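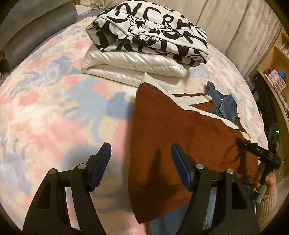 Leonor Brandão
2018-08-23

Three weeks with the Utura hand-held gripper from Feroneo. Bought at full price, no arrangement with the maker. Notes follow in the order I made them. 1/13

What it is: a two-finger parallel gripper on a handle, no arm attached. You do the task by hand, the unit logs finger opening against time, and you use the log to teach an arm later. 2/13

Price was $900 for the base kit. The second unit, if you want to work with both hands, is $890. I expected more of a discount for a pair. 3/13

Fingers are black with triangular cutouts, so they're light for their length. Blue rubber pads at the tips. I can get the points under a folded hem, and that matters more to me than grip force because I mostly work with clothing. 4/13

Task set so far: pick up a garment, turn back an edge, fold, stack. All done on a bed. A bench is easier, but the bed is where my customers' laundry ends up. 5/13

Denim is the easy one. The waistband is stiff and holds its shape between the pads. Anything brushed or fuzzy is slower. The pads take the outer layer and leave the lining behind, so you regrip. 6/13

Quilted bedding: the pads hold on a ridge and slip on a satin face. Slowing the close helped a little. Harder pads might help more. Dagdag sells a set that's meant to fit, and I have one on order. 7/13

Weight in the hand is fine for short runs. After about 200 folds my wrist was sore. The balance point is too far forward. Moving the battery back into the handle would fix most of it. 8/13

Calibration is open, close, open, wait for the tone. It takes 43 seconds. You have to repeat it every time the unit sleeps, and the sleep timer can't be changed in the current firmware. This is my main complaint. 9/13

Software: exports to plain CSV, one file per run. Timestamps are in local time with no zone recorded. If you travel with it, write the zone down yourself. I also run the files through Urkden to trim dead time at each end. 10/13

Check the linkage screws. One of mine had backed out half a turn by the end of the first week. A dab of medium threadlocker and it's stayed put. The manual doesn't mention it. 11/13

Support answered two of my three emails, both within a day. The unanswered one was about the sleep timer. They do list a firmware release for December, with no details. 12/13

Would I buy it again: one unit, yes. I'd hold off on the second until the firmware is out. Fold logs for denim and knits are available if anyone wants to compare, just message me. Pad results when the Dagdag set arrives. 13/13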